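Small Storage > Boxes & Cases > Desk and Travel

The Little Pink Hinged Box I Keep Buying

By Niloufar Alipour
06/11/2022

I have a drawer full of containers that looked great online and then turned out to be the wrong size for every single thing I own. So when I tell you I've bought the same little plastic box from Dotton four times now, please understand that this is a big deal for me!

It's the hinged one, the pink. Dotton calls it the Lernar, and it's a plain open box with a lid that swings over and a small white latch tab on the front. No dividers, no tray that lifts out, no foam. I used to think I wanted dividers (I have owned so many dividers) but what I mostly do with dividers is put one big thing across three of them and get annoyed.

My first one went in the bathroom for eye drops, contact lens cases and the tweezers I'm forever hunting for. The second lives on my work table and holds whatever I'm in the middle of, which this month is sewing clips and a seam ripper. Number three went to my sister, and number four is in the car with band-aids and hair ties and a truly embarrassing amount of gum.

What I like

The lid goes all the way back. I know that sounds like nothing, but I had a box from Phelan before this one and the lid stopped halfway and then dropped on my knuckles whenever I reached in. With the Lernar you tip the lid over and it lies flat on the table behind the base, so now you've got a second shallow spot to set things down in while you dig around. I park buttons in there all the time.

The corners are a little rounded on the inside, so crumbs and lint wipe out with one swipe of a paper towel. The inside is shiny too, and lip balm doesn't seem to stick to it the way it does to my cloth pouches (RIP, cloth pouches).

Small bottles do fine in it lying down. I keep a dropper bottle in the bathroom one and I do wrap it in a tissue when I travel, but that's more about me and my history with dropper bottles.

What I don't love

The latch tab is small. If you've just put on hand cream, good luck. I've gotten used to it and I catch it with my thumbnail, but my mother-in-law handed hers back to me closed and said "you do it," so keep that in mind if you're buying for someone with sore hands.

It's also not a waterproof box and Dotton doesn't say it is. The lid has raised rims inside and it sits down nicely, but I wouldn't take it on a kayak.

And I wish they'd sell the lid by itself. I haven't broken one yet, but the clips by the hinge are the part I'd worry about if you have kids who like to bend things backward to see what happens. I wrote and asked, and the reply I got was very friendly and did not answer the question.

How it holds up

Mine has been opened and closed every day since January and the hinge still feels the same to me. I've washed it in the sink with dish soap and warm water and let it air dry with the lid open. I haven't tried the dishwasher and I'm not going to, it's a two-minute wash.

If you need something with compartments, the Wurno case is the one my friends with bead collections seem to like, and it comes in a bigger size. I found it a bit much for a bathroom shelf. For a grab-it-and-go box that holds one kind of mess at a time, I'd get the Lernar again, and knowing me I probably will.

Filed under: small boxes, travel, bathroom shelf, things I rebuy

3 comments

Endang Sembiring
I got this for my watercolor half pans after you mentioned it last time and I love it, but I put a strip of sticky putty down first so they don't slide around. Does the pink stain? Mine has a blue smudge I can't get out of the bottom.

Niloufar Alipour
Ooh, putty is smart. I got a pen mark off mine with rubbing alcohol on a cotton swab, but try a tiny corner first!

craftroom200
Bought two for my daughter's dorm. She uses one for earrings and the other for I don't know what, I'm not allowed to look. Wish it came in green.
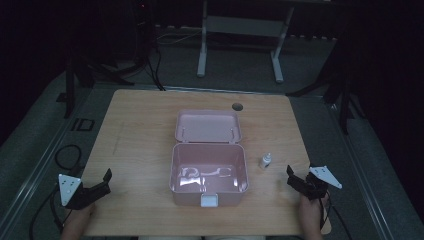
The pink box with its lid laid back, next to a small dropper bottle.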